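Can a Robot Do Your Chores Yet?

Maybe you have asked this question when your room was a mess. The short answer is: some chores, a little bit, and slowly.

Many homes already have a round vacuum robot, and the dishwasher is a kind of machine helper too. But each of them knows only one job. The vacuum cannot pick up your socks. To pick up socks, a machine needs something like a hand, and hands are the difficult part.

What about work in a shop?

In the town of Betstead there is a repair shop called Voyle, where old computers are taken apart and fixed. Heledd Jarman has worked there for 23 years. She can open a computer and take out a part while she talks to a customer. Her fingers feel when something is stuck, and she pushes a little softer or a little harder.
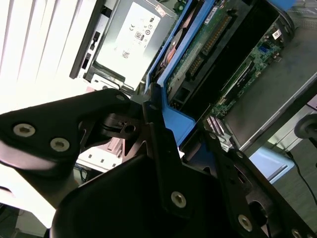 A robot must learn all of this. The inside of a computer is crowded like a small city. There are green circuit boards, metal walls and plastic pieces, and many of them break if you pull in the wrong direction. A robot hand is often bigger than your hand, so it has to find a way in without bumping the neighbors.

Wires are even worse. A metal box keeps its shape, but a wire bends a different way every time you touch it. Your socks have the same problem, and so does a blanket.
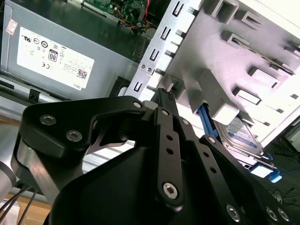 Why do robots need so much practice?

Think how you learned to tie your shoes. You tried it, it went wrong, and you tried again. Robots can learn in a similar way. Eluned Foulkes teaches robots, and she says one small task can need up to 1,000 tries before she trusts the machine with it.

Putting a thin board into a slot is a good task for practice. The board must be straight. If it leans even a little, it will not go in, and a strong robot could crack it.
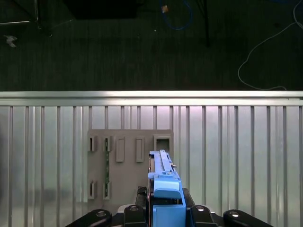 When you do this with your own hands, you feel the edge of the slot and you turn your wrist without thinking. A robot has to measure where the slot is, move, check, and move again. That takes time. Heledd says she would drink her tea and still finish first.

So, will a robot clean my room?

Not this April, I am sorry. Robots do well in places where every thing stays where it was yesterday. Your room is probably not such a place.

Words to know

Gripper: the part of a robot that holds things.
Circuit board: a flat board that carries the small electric parts of a computer.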